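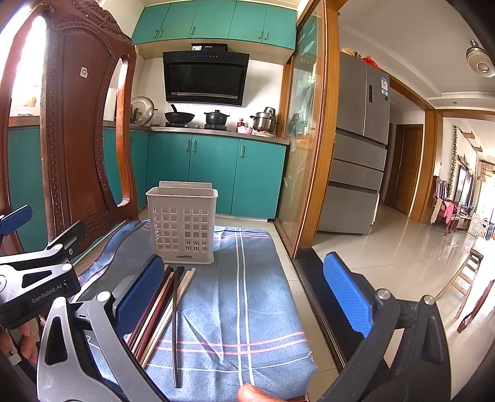
Mixed chopsticks and an upright plastic basket on a blue striped cloth, in front of teal kitchen cabinets.

Reading time: 5 min

Whitcombe Says Most Kitchens Don't Need Another Organizer, and Has a Survey to Argue the Point

BRINDTHORPE, January. Whitcombe, the household advice service, today published the results of its first survey of small kitchen storage. The company asked 1,312 households how they keep their chopsticks and other table utensils, what they have bought to keep them in, and whether the purchase is still in use. The answers will not please anyone who sells drawer inserts.

The survey was carried out by mail and online. Respondents were asked to empty the place where they keep their chopsticks onto a cloth, look at what was there, and fill in a short form before putting anything back. Whitcombe wanted the form filled in with the things on the table, because its staff do not put much faith in what people remember about their own drawers.

"We have all read that a tidy drawer changes your life," said Veronika Kuster, who heads the kitchen desk at Whitcombe. "I have a tidy drawer. It's a drawer. What I wanted to find out was whether the things people are told to buy get used once they are in the house, and a lot of them don't."

What people own

Loose chopsticks turned up in mixed company far more often than in matched sets. Pale wood lay in with reddish brown and near-black, and respondents often could not say which sticks had been bought together. Many forms mentioned sticks left over from a set that had lost its other half, kept on the grounds that they were still good.

Whitcombe takes no position against this. A matched table looks nice in a catalog. A mixed bundle picks up noodles just as well, provided the two sticks in your hand are close in length and neither one is warped. The company found no reason to tell a household to throw out sound sticks over their color, and it is doubtful about the "start fresh" advice that usually ends in a shopping list.

What people bought

Respondents listed lidded boxes, divided trays, tall cups, wall racks and plain plastic baskets. Boxes with lids did worst. People reported leaving the lid off within days, or stacking something on it and then no longer opening the box at all. Divided trays fared a little better, although several people complained that the longest sticks had to be laid in at an angle, which put the dividers out of work.

Open baskets did best, which Whitcombe reports with some reluctance. The company went into the survey expecting to recommend no container of any kind. Baskets with openings in the sides were the ones people kept on the counter, and the ones they still used. Kuster is careful about what that proves.

"It may only tell us that a basket is cheap and hard to get wrong," she said. "If you already have a cup or a jar that stands up on its own, I would not go out and buy a basket on the strength of our survey. I'd be annoyed if anybody did."

The product trial

As a follow-up, Whitcombe asked 98 of the households to try one of two commercial sorting systems for a month. Irix is a tray with clip-in lanes. Carkach is a set of color-coded sleeves, one for each pair. Both were bought at the regular price, and neither maker had any say in the trial or saw the results before today.

At the end of the month, most Irix households had taken the lanes out and were using the tray as a tray. Carkach did worse. The sleeves were put on in the first week and then, in the words of one respondent, "lived in the sink." Only 6 households asked to keep the sleeves when the trial was over. Whitcombe did not test either system in restaurants or canteens, and a larger kitchen may see things differently.

The limits of the survey should be stated too. Households chose to take part, and a person willing to tip a drawer onto a cloth and write about it is probably tidier than the average. The form relied on what people reported. No one from Whitcombe went into the homes to check.

What Whitcombe suggests

The company's advice fits on a postcard and costs nothing to follow:

Spread a cloth on the table and lay everything out on it. A dish towel will do.
Pair sticks by length first. Pair by color if you have the patience.
Throw out any that are split, rough at the tip, or bent enough to roll unevenly.
Dry them all the way before they go back into any container.
Stand them in something open that you already own. Use a drawer if the counter is crowded.

Households that followed these steps took 5 minutes at the median. Whitcombe makes no promise that the bundle will still be in order by spring. Among those who wrote back later, plenty had gone back to grabbing two sticks and hoping, and they did not sound unhappy about it.

Kuster said the kitchen desk will look at measuring spoons next, along with the rings they come on. "People tell me the ring is useful," she said. "I'd like to see some evidence."

Availability

The full results, the survey form and the notes from the Irix and Carkach trial can be had free of charge from Whitcombe's Brindthorpe office. Printed copies are sent on request. Households that would like to take part in the measuring spoon survey may write to the same office.

About Whitcombe

Whitcombe publishes plain advice on cooking, cleaning and storage for home kitchens. It sells no storage products and takes no payment from companies whose goods it tests.

Press contact: Veronika Kuster, Kitchen Desk, Whitcombe, Brindthorpe | © Whitcombe. All rights reserved. | Back to top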